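Flonside open day, went today, quick notes

dropbear_mk2
November 2022

Just back from the Visis open day at the Flonside site. Typing this on the train so excuse the mess. Free entry, parking was a shocker, sausage sizzle gone by lunch. Main hall had the usual conveyor and palletiser gear. Best bit by far was the two-arm bench down the back, proper hands with fingers, not suction cups. We got 16 minutes with it then they moved the next group in.

tinny_al
Was that the same one they had at Claton in May? Saw it there, wasn't that impressed. Slow as a wet week.

dropbear_mk2
Might be the same arms, differnt bench. Didn't make it to Claton so can't compare. Photo below, black table and black curtain behind, so the pale stuff stands out nicely.
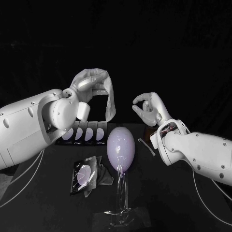

Two-arm bench at Flonside, left hand has hold of the thin cloth.

dropbear_mk2
The cloth is what got me. See-through, floppy, no fixed shape, and it's just pinched up in the fingertips. Anyone who's tried to get a gripper to pick up one layer of anything knows what that's like.

boxjockey
Nice colour on the egg thing. What's it for?

dropbear_mk2
Didn't catch it, bloke next to me was talking over the demo. Sits on a clear stand. Same sort of colour as the pad in the opened packet and the ovals on the packets at the back.

tinny_al
Still reckon it's a party trick. Show me 80 packets an hour, all shift, no one standing next to the stop button. At Claton they reset it every few goes. We've got an old Lynch line at work, ugly as sin, never misses.

boxjockey
Bit harsh. Your Lynch line does one packet size. Change the film and you're down half the arvo.

tinny_al
Fair on the changeover. Point stands though - open days are set up to look good.

relaysandrust
I asked the girl on the stand about cycle time and she wouldn't give a number. Did say they've been on the soft materials stuff for 18 months. Also noticed the wrist on the right arm is part open, you can see the red wires in there. Wouldn't last on a washdown floor.

dropbear_mk2
Yeah spotted that too. It's a demo bench, I'd hope there's a cover for the real thing. My stop's next, will put up the palletiser notes tonite.

boxjockey
Do they run it again tomorrow? Could get there by 7 if there's coffee.

relaysandrust
Yep, second day's on, same hall. Coffee van's out by the loading dock, bring cash.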